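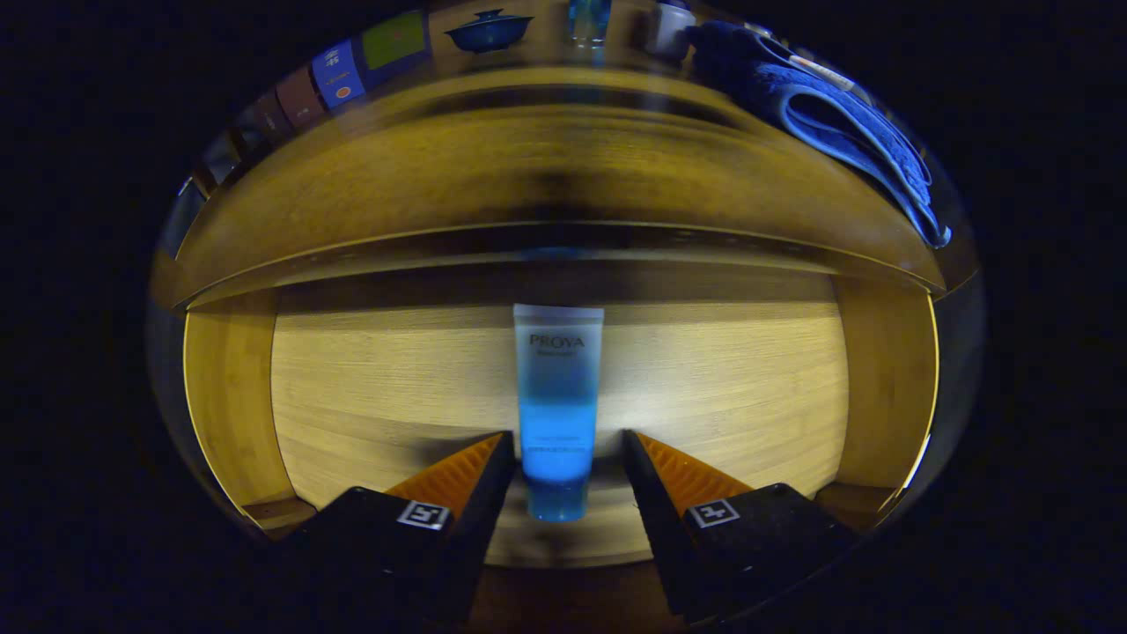 Andri Baumgartner thinks the planner is fine and I should leave it alone. He told me so before I'd even sat down this morning, with his coat still on, and then he told me again at lunch in case I had forgotten. The trouble, according to him, is all in the clock, and if I go and rewrite the approach cost now we'll never know which of the two changes helped. He has a point. I hate it a little when he has a point before nine o'clock, but I want it written down that he said it, as I spent most of the day finding out he was at least two thirds right.

So, the clock. Totus writes its image timestamps when a frame arrives at the recorder, and the finger width gets its own timestamp somewhere else, by a different thread that wakes up whenever it feels like it. I'd always known this in the way one knows the gutters need cleaning. Today I plotted one stream against the other for a whole session, 3,804 frames of it, and there was the offset, plain as day, starting out small and wandering up to 49 milliseconds by the end. When the hand is moving slowly you would never care. When it is coming in on something narrow, a tube or a marker pen, those milliseconds mean the policy learns to close while the picture still says "not yet."

I'm fond of the narrow things, I'll admit. The shelf set is my favorite part of the whole collection, with the blue PROYA tube standing up in its little wooden bay and the fingers just to either side of it. You get so little room in there. Mavromatis (our name for the grasp scorer, don't ask me how it got it, it was called that when I arrived in December and I have never had a straight answer) gives those approaches dreadful marks, and for months I've assumed it was being fussy over the side walls. Now I'm not so sure. If the width reading is late, the scorer sees fingers that look wider open than they should be for that view, and naturally it complains. Poor Mavromatis, I've been rude about it in meetings.

After lunch I wrote the fix, or the first half of it. I'm reading the width straight off the two square tags on the fingers now, from the same image the policy sees, so there is only one clock to argue with. It's such an obvious thing to do that I felt rather silly. The lens bends everything so badly that the tag corners need undistorting before the distance between them means anything, and I had the calibration in the wrong order for a good hour, which gave me a gripper that got wider as it closed! I laughed out loud and then had to explain to the whole row why I was laughing, and it wasn't nearly as funny told aloud.

With the order put right the curve came out lovely and smooth, except for the places where one tag drops out. Dim light does it, and so does tilting the wrist too far. For now I hold the last good value for up to 3 frames and after that I mark the sample as unknown and let the trainer skip it. Andri wanted me to interpolate. I said I would sooner have a hole I can see than a number I made up, and he said that was a very grand way of talking about a dropped tag, and we left it there on good terms. He may still sneak the interpolation in behind a flag. I would, in his place.

Pitelgate is the other matter, and I've been putting off writing about it. That is the check that decides whether an episode gets into the training set at all, and it is full of thresholds that were tuned against the old, late widths. With the new ones it threw out 11 episodes that had always passed, and I sat and went through every one of them. Most deserved it, I'm sorry to say: the fingers were already shut before they reached the object, and the old timing had been hiding it. Two of them I think are perfectly good and the threshold is just too tight. I haven't touched it yet. I wrote both episode names on the yellow pad by the keyboard, and I'm going to look again with fresh eyes, since by four I was ready to pass anything with a pulse.

I did want to start the retraining tonight so there would be something to look at in the morning, but Pitura has the big machine until midnight for its map building and I didn't have the heart to bump it. I queued mine behind. Same seed, same everything as the last run, only the widths changed, and the planner left strictly alone as instructed. If the closing comes out any earlier or later on the shelf approaches I should be able to tell from the held-out set by ten or so.

I did open the approach cost file, just to look. There is a side clearance term in there that I'm almost certain is counted twice, once as the hand enters the bay and again in the final descent. I put a comment next to it and closed the file again, and I feel I deserve some credit for that.

Things for tomorrow, before I forget them on the train: ask Andri where the lens calibration lives now that the old folder is gone, rerun the offset plot on a session from the second recorder, fix the axis label that still says seconds, and apologize to Mavromatis, or at least take my comment out of the header.

Rained all the way home. Soup, and the end of the bread.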